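Sodis Community Help > Home & Kitchen > Counters and Cabinets

Ring marks on a counter over drawers, what to use?

Posted in September by Naomi Nzioka
231 views

I have a drawer cabinet at the end of my kitchen with a smooth grey-brown top. It came with the apartment and the landlord doesn't know what the top is made of. It gets used as the snack spot, so there is nearly always a drink can on it and a granola bar or something like that.

Over the summer I started finding pale rings where cans had been standing. Most wipe off with a damp cloth. Two of them don't. I have tried dish soap and warm water, and then baking soda paste on one, which I rubbed for a minute or so and then stopped because I was worried about dulling the finish. The ring is still there, maybe a little fainter.

The photo shows the grey-brown top with a can and a snack bar on it. The rings are farther back, under where the toaster goes, and they don't show up when I try to photograph them.

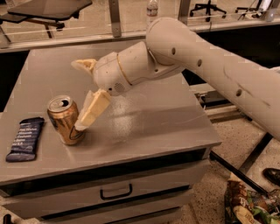

3 replies

Desta Assefa
Member, 205 posts

Stop with the baking soda. It is mildly abrasive and on a smooth top you can end up with a dull patch that looks worse than the ring.

First find out if the mark is on the surface or in it. Wipe it with plain water and look at it while it is wet. If it vanishes when wet and comes back when dry, it is probably residue or hard water minerals. If it looks the same both ways, the finish itself may have changed.

For residue, start with a soft cloth and warm water with a drop of dish soap. Lay the wet cloth over the ring for 5 minutes, then wipe and dry. Soda leaves sugar behind and it needs time to soften. You said you washed it but not how long you left it.

If it is minerals, people will tell you to use vinegar. I would hold off until you know what the top is. Vinegar is fine on most laminate and bad for marble and some other stone. Knock on it and feel it. Stone is cold to the touch and sounds solid. Laminate sounds a bit hollow, and you can often find a seam along the front edge or see the core from underneath if you pull out the top drawer. Check that first and post back.

Also try the wet cloth on a spot at the very back before you do anything to the front.

4 people found this helpful

Wubit Moges
New member

coasters

Etenesh Alemayehu
Member

I agree with Desta about the drawer. Take it all the way out and look up with a flashlight. On mine I could see particle board right away.

I had the same rings on a laminate top. Mine came from cans straight out of the fridge. The water runs down the side and sits under the bottom rim, and if you leave it overnight it dries in a circle. The wet cloth took off most of them. For the last one I used a white eraser sponge, very lightly, and it did take a little of the shine off, so I don't recommend it anywhere you will see it.

What I do now is keep a small tray there for drinks. Snack bars and dry things can go straight on the counter. Wipe the tray when you do the dishes and that is all the upkeep there is.

If it is a rental, take a picture of the rings before you try anything stronger, and let the landlord know in writing.

2 people found this helpful

Share (5) | Report this thread

Contact us | Community rules | © Sodis Community Help | Back to top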